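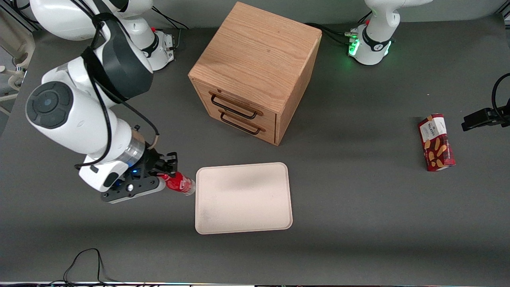 Progress report to Brannigan: Trodel two-arm cell, May

Prepared by Marichka Bilyk, Lirarville lab

1. Summary

The right arm let go of objects without a command on 12 trials this month. We stopped unattended running after the third drop and have not gone back to it. No one was hurt. The fault has been traced to the gripper cable on the right arm, and a temporary repair is in place. The permanent part is on order from the Skamport supplier. The milestone for the tray-loading task will be missed by 3 weeks.

2. What happened

The task is to pick up a grocery item and place it on the cream tray. We use a red drinks can and a carton of Walkers shortbread, with the drawer cabinet left on the table as an obstacle. Of 887 trials run in May, 656 were completed before the first drop. In each failed trial the fingers opened while the arm was moving toward the tray. Most of the cans landed on the table. One rolled off the near side and burst on the floor, and the cell was shut down for the rest of that Monday while we cleaned up and checked the floor sockets.

The controller logged no error in any of these cases. The arm carried on to the tray and finished the motion with nothing in the gripper, and the software counted the trial as a success. We had been relying on that count, so the success rate in our last report may be too high. Unai Manzano is going back through the April video by hand to correct it.

3. Cause

Unai reproduced the fault by flexing the cable at the elbow with the arm powered and the gripper closed. At one angle the signal dropped out for a moment and the gripper controller restarted. On restart it opens the fingers by default. That is a poor default for our use – we should have caught it when the cell was commissioned.

The left arm uses the same cable and has more slack at the elbow. It has not shown the fault, but we are treating it as suspect.

4. Actions

The right cable has been rerouted and strapped. The restart setting on both grippers has been changed to hold position. The software now compares finger width at pickup and at release, and stops the arm if they do not match. Full cans have been replaced with empty ones until further notice, and a person stays at the stop button whenever either arm is moving.

5. Still open

Replacement cables for both arms. Corrected April figures. A raised lip along the near side of the table – Unai has a drawing but we have not priced it. We are not asking for extra money at this stage.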